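Cider route notes, October

I drove the Zorncombe cider route on a Thursday, starting at 10 in the morning. The full loop is 42 miles and passes three producers that take walk-ins. Fuel up before leaving town; the only station on the way closes at noon.

Stop 1: Saltero

Dry ciders, all still. The tour covers the press room and the tank room and ends at a tasting bar. The tanks are small, 200 gallons each, and the blends change from one to the next. I preferred the single-apple pour. It had more tannin and less sugar than the house blend.

Stop 2: Csonka

Mostly a perry maker. The road in is gravel and the sign is easy to miss from the south. Tasting is by appointment after lunch, and the pours are generous. The 572 on the label is the orchard block number. Serve it colder than they suggest.

Stop 3: Fako

Farm shop with a short cider list and a good sheep cheese. No tour. They sell by the bottle or the case, and the case price is only slightly better.

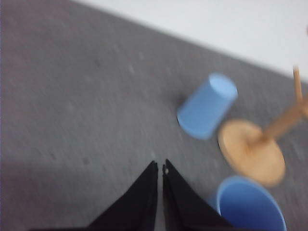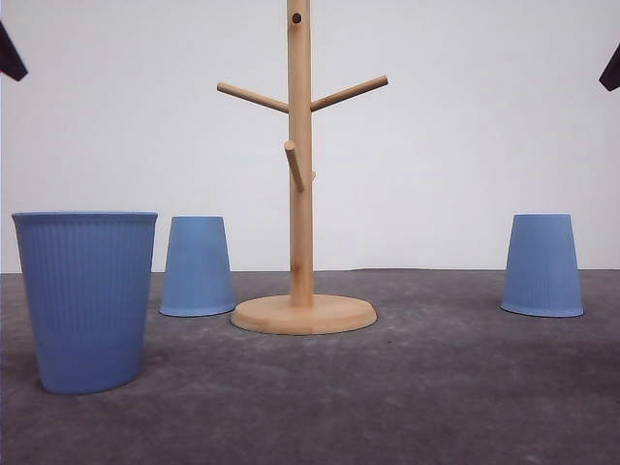

Getting there without a car

The bus covers the first two stops only. The last one back leaves Csonka before dinner, and the shelter is on the far side of the road. Bikes are allowed on board outside rush hour.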